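4.2 Collection of the table-setting episodes

All table-setting data were collected on the Sarnis cell, a walled workspace with two arms mounted on one rail. An operator drove both arms by hand-held leaders, and a fixed camera recorded each attempt. We kept 1417 episodes after removing those in which an arm had stopped on a joint limit – most of these came from the first weeks, before the rest position was changed. The same cell was used for the Bonerness baseline, so the two sets share camera settings and control rate.

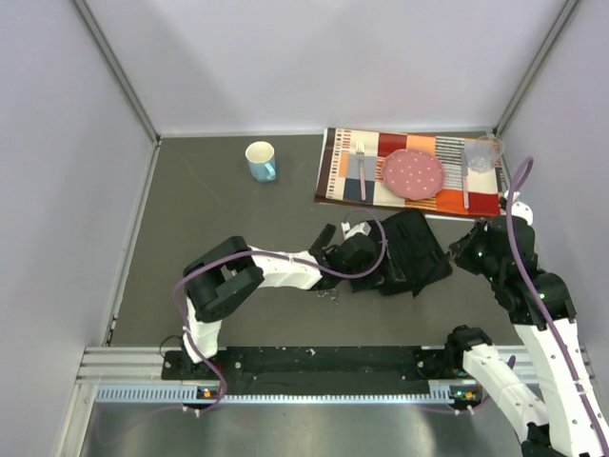 Figure 3. The Sarnis cell during a table-setting episode, with both grippers at the napkin.

The policy was trained in two stages. In the first it saw single-arm episodes only, and in the second the full set, with two-arm episodes drawn twice as often. Cloth was the main reason for this split. A plate or a fork keeps its shape when it is moved, but a napkin like the black one in Figure 3 has crumpled folds that differ from one attempt to the next, and the fingers have to come in from both sides. The clear glass gave a different problem, as the pattern of the placemat shows through it and the depth estimate was often poor there. We did not mask it out.

Each trained policy was run 100 times, with objects moved by hand between runs. A run was stopped after 40 seconds and scored as a failure if the napkin was not beside the plate. Partial placements were scored separately and are given in Table 2. Runs with the Trernero controller used the same limits.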